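Forum Bras & Pinces > Logiciels et simulateurs > Avis sur le pack « Cuisine & objets fragiles » de Hedeck ?

skukgate_fan
Salut tout le monde, est-ce que quelqu'un ici a déjà acheté le pack de scènes Hedeck pour simulateur, celui avec les objets fragiles (œufs, verres, ampoules) ? J'ai un petit bras Trivstead à la maison, je m'amuse avec depuis l'hiver et j'aimerais bien tester mes prises en simulation avant de casser de vrais trucs. Le site est joli mais les vidéos de démo durent trois secondes et on ne voit rien. Et puis 1 000 couronnes la licence, pour un loisir, ça pique un peu ! Je ne trouve aucun avis en français, donc je tente ma chance.

Lieselotte Gerlach
Coucou ! Je l'ai depuis janvier, je peux te raconter. Je préviens tout de suite, je ne suis pas développeuse, j'enseigne la techno et je bricole le soir, donc prends mon avis pour ce qu'il vaut.

L'installation d'abord : vingt minutes, sans douleur, à condition de ne pas avoir d'accent dans le nom du dossier utilisateur. Moi j'en avais un, évidemment. J'ai perdu une soirée entière là-dessus avant de trouver la réponse dans un coin de leur FAQ, écrite en tout petit. Une fois le dossier déplacé, tout s'est lancé du premier coup et j'étais contente comme une gamine.

Ensuite j'ai fait comme tout le monde, j'ai commencé par l'œuf. On choisit une scène, on pose l'objet, on règle la force max de la pince et on lance une série d'essais. J'ai laissé tourner 2 571 essais en une nuit (le chiffre est dans le journal, je ne l'ai pas choisi, c'est le moment où je me suis levée et où j'ai arrêté la machine). Le lendemain matin j'ai relu le journal avec mon café et franchement c'est le meilleur morceau du produit : chaque essai a sa courbe de force, on trie par échec, on rejoue celui qu'on veut depuis la vue du poignet.

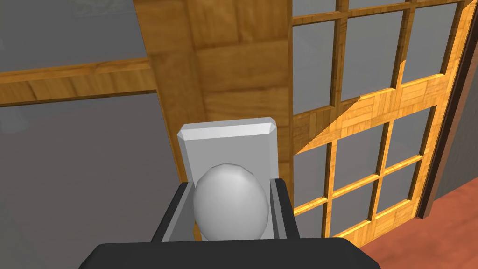

Côté réglages, j'ai fini par baisser la vitesse de fermeture bien en dessous de la valeur par défaut. Avec la valeur d'usine, la coquille est déclarée cassée presque à chaque fois dans le journal, et j'ai cru pendant deux jours que mon script était nul. Le curseur est caché dans « Avancé > Contact », allez comprendre. Le frottement aussi mérite qu'on s'y arrête, ils livrent un œuf qui glisse comme une savonnette.

Ce que j'aime moins : les décors. C'est du bois partout, des textures qui se répètent, des objets un peu anguleux. Pour moi ça ne gêne pas, mais si tu comptes faire de la reconnaissance visuelle sérieuse, réfléchis bien. Et le manuel n'existe qu'en anglais, traduit d'autre chose à mon avis.

Au total je mettrais 7 sur 10.

pince_monseigneur
7 c'est généreux. J'ai eu la version d'essai et je l'ai désinstallée au bout d'un week-end. Un œuf rigide avec un seuil de force, j'appelle pas ça un objet fragile, moi. Un vrai œuf il a un gros bout et un petit bout, la coquille ne résiste pas pareil partout, et il n'y a rien de tout ça dans leur modèle. Tu peux passer mille essais virtuels et faire une omelette sur ton plan de travail au premier vrai.

Lieselotte Gerlach
@pince_monseigneur Oui enfin, l'omelette, je l'ai faite aussi, et plusieurs fois ! Mais beaucoup moins qu'avant. Je ne dis pas que le modèle est exact, je dis que ça m'a appris à approcher doucement et à centrer mes doigts. Mes élèves ont compris en une séance ce que je n'arrivais pas à leur expliquer au tableau. Pour le seuil unique tu as raison, je l'ai signalé au support, ils m'ont répondu poliment que c'était « noté ».

gautamiste
Je débarque avec ma question de radin : quelqu'un a comparé avec Gautam ? C'est gratuit pour un usage perso et il y a une bibliothèque d'objets assez correcte. Il faut tout monter soi-même, les scènes, les capteurs, la pince, mais une fois que c'est fait c'est à vous.

pince_monseigneur
Gautam tous les jours. La prise en main est rude, je ne vais pas mentir, mais on peut toucher à tout. Chez Hedeck le fichier de contact est verrouillé, vous payez et vous n'avez même pas le droit de regarder dedans. Pour moi c'est rédhibitoire.

skukgate_fan
Merci à tous les deux ! Bon du coup j'hésite encore plus qu'avant, haha. Lieselotte, tu sais si la pince Trivstead deux doigts est dans la liste ? Sur le site je vois juste « compatible avec la plupart des pinces parallèles », et je me méfie des « la plupart ».

Lieselotte Gerlach
Elle n'y est pas d'origine. J'utilise leur pince générique et j'ai corrigé l'ouverture et la longueur des doigts à la main, ça se fait dans un petit fichier texte, rien de méchant. Par contre si tu as monté des embouts en silicone, il faudra bricoler le frottement au pif, je n'ai pas trouvé mieux. Je peux t'envoyer mon fichier en MP si tu veux, il est plein de commentaires idiots mais il marche.

gautamiste
Pour les embouts en silicone, j'ai mesuré le glissement avec un plan incliné et un rapporteur d'écolier. On pose l'objet sur une bande de silicone, on penche jusqu'à ce que ça parte, on prend la tangente de l'angle. C'est artisanal et c'est déjà mieux qu'au pif, sans vouloir vexer personne :)

Lieselotte Gerlach
Pas vexée du tout, je te pique l'idée pour mes quatrièmes !

bobine42
Attention aussi au renouvellement, personne n'en a parlé. La licence à 1 000 couronnes, c'est pour un an de mises à jour. Après, le logiciel continue de tourner mais les nouvelles scènes sont bloquées. Moi j'ai laissé courir et je vis très bien sans, la scène « verrerie » sortie ensuite ne m'intéressait pas. Par contre le format du journal a changé entre deux versions et mes vieux essais ne se relisent plus. Exportez-les en CSV avant de mettre à jour, je l'ai appris à mes dépens.

pince_monseigneur
Ah ben voilà. Verrouillé ET incompatible avec lui-même.

Lieselotte Gerlach
Aïe, je ne savais pas pour le journal, merci @bobine42. Je vais exporter ce soir. Du coup j'enlève peut-être un demi-point, mais je le garde quand même, je n'ai ni le temps ni le courage de monter une scène Gautam de zéro entre deux paquets de copies.

skukgate_fan
Bon, décision prise : je prends la version d'essai Hedeck et j'installe Gautam à côté pour comparer sur la même pince. Lieselotte, je veux bien ton fichier, commentaires idiots compris ! Je reviens poster mes courbes dès que j'ai quelque chose de lisible.

gautamiste
Mets la même force max des deux côtés, sinon ta comparaison ne vaudra rien. Et si tu coinces sur l'import de la pince dans Gautam, ouvre un sujet dans la section d'à côté, j'y passe le soir vers 21 h.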